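Teleoperating a two-arm kitchen task: how I record demos that are worth keeping

Posted February 17, 2022 by Tsion Woldegiorgis

I get a lot of mail asking how I record demonstrations for two arms at once, and my answers keep getting longer, so I'm putting it all on one page. I drive the arms by remote control, with a pair of leader handles at a desk and the follower arms at the kitchen table. My handles run on Diditz, the little teleop program we use at Ametti, but most of what follows should carry over to whatever you have.

I'm assuming your arms already move when you move the handles. If they don't, go fix that first and come back!

Step 1. Pick one task and write it down in a sentence

Mine for this page is "put the sliced vegetables in the steel bowl." That's it. When I started out I wanted to record a whole salad in one go, washing and slicing and dressing, and I ended up with long wobbly recordings where I'd forgotten what I meant to do next. You can hear me sighing in the audio on some of them.

Write down where the task starts and where it ends, too. For the bowl task I start with both grippers open and nothing in them, and I end when both arms are back in the same pose. If you stop at a different point every time, the policy learns to hover around at the end like a guest who can't find the door.

Step 2. Set the table

Put the thing both arms have to reach in the middle. Then leave it alone for the first batch. I move the bowl around later, once I have some clean runs, and I do it on purpose and write down that I did.

I leave ordinary kitchen stuff on the table while I record – bottles, jars, whatever lives there. My first batch was done on a bare table and the policy fell apart as soon as it met a real one. Keep the clutter toward the back, though, so you have room to work in front. What's on the cutting board changes between batches, and the stuff along the back gets shuffled a bit as well.
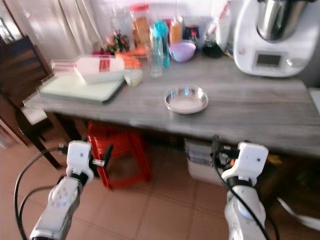
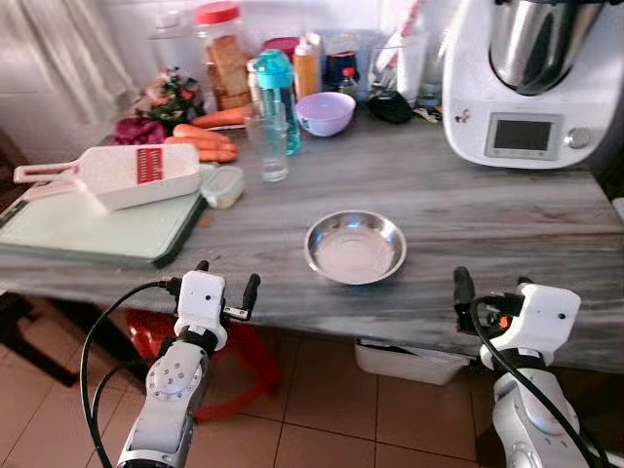

Before you record anything, take both arms through the whole reach with the grippers closed and look for snags. Cables are the big one. Give them enough slack that the wrist can turn all the way, then try the most awkward turn you can think of and see if anything pulls. I once lost an afternoon to a cable that was fine in every pose except the very last one.

Step 3. Zero the handles

Park the follower arms in the home pose, put your handles in the matching pose, and only then hit the clutch. In Diditz it's the Align button, then the foot pedal. If you skip this the arms will jump to catch up with your hands, and a jump next to a glass jar is no fun at all.

Set the speed scale low for your first session. I used 50 percent for the whole first month and I still go back to it for anything with a blade in it. Speaking of which: keep your own hands away from the table while the pedal is down. If something rolls, let go of the pedal first and pick it up second.

Step 4. Do dry runs

I do two practice runs before I turn on recording, every session, even if I did the same task the day before. My hands need it. The gripper doesn't feel like my fingers and I always squeeze too hard for the first few minutes.

Practice these:

Coming down over the rim of the bowl without touching it.
Opening the gripper slowly, so things drop where you wanted.
Holding one arm dead still while the other one moves.

That last one is so much harder than it sounds. When my right hand reaches, my left hand wants to drift along with it. What helped me was resting my left elbow on the desk, and (silly but true) saying "left stays" out loud.

Step 5. Record

Press record, wait a beat, go. Move a little slower than feels natural and try not to stop in midair to think. Pauses are the thing I throw out the most runs for. If you lose the thread halfway, finish the run anyway, mark it bad, and start over.

A fumble you recover from is a different story. If you drop a slice beside the bowl and pick it up again in one smooth go, keep it! Those runs taught my policy more than I expected. I tag them "recovery" so I can find them later.

Name your files while you still remember what happened. I use task, batch, run number and one word of comment. Future you will be grateful.

Step 6. Watch everything back

Yes, all of it. I play it at double speed with a cup of tea. My last bowl set came to 209 runs, and I dropped 49 of them after watching. Most had a long pause in the middle, and a few had one of my arms blocking the camera right when the interesting bit happened.

If your arm keeps covering the bowl, change how you approach it. Come in from the side a bit more and keep the elbow low. Moving the camera means starting the batch over, so try everything else first.

Step 7. Train a little, then record more

Don't save up a giant pile before you train. I run a quick training job on Plusow overnight after the first batch, watch where the policy goes wrong in the morning, and record the next batch aimed at exactly that. Last July it kept missing the near side of the bowl, and sure enough, I hardly ever used the near side in my demos. One more session fixed it.

Settings I use for the bowl task are in the Demissie folder on the downloads page, along with a blank run sheet you can print. The sheet has a column for mood, which started as a joke, but my grumpy runs are measurably worse, so it stays.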